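Search this site Go

Skoltholm Storage Users' Group – notes of the October meeting

Filed under: Minutes / Storeroom and Workbenches

1. Notes of the previous meeting. Agreed without changes.

2. Bins. Lavanya Thampi reported on the change from cardboard to white plastic bins. The ribbed type with translucent walls is to be the standard for small parts. Tamayo has quoted for 70 bins, delivery included. Walton quoted 544 for the same quantity but without lids – not taken further. Labels go on the short side only. 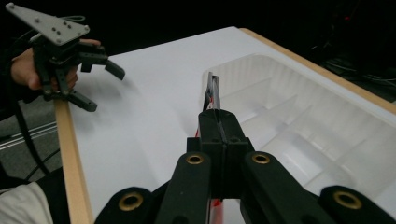
3. Tables. The white tops with wooden edging stay in use. Edge strips are to be wiped with a damp cloth and dried at once. Solvent is not to be used on them. One bin on a table at a time during sorting; full bins go back to the rack before the next is brought out.

4. Rack loading. The Gimavdale rack is at present loaded to about 788 kg against a limit of 1,000 kg. Heavy bins are to move to the two lower shelves. The load sheet will be rewritten to match and fixed to the upright.

5. Any other business. The request for a second step stool was held over. The door closer is still slow – reported again.

Actions: LT to confirm the Tamayo order and send round the label template. Load sheet to be in place before the next meeting.

Meeting closed 16:40.

3 comments | 2 shares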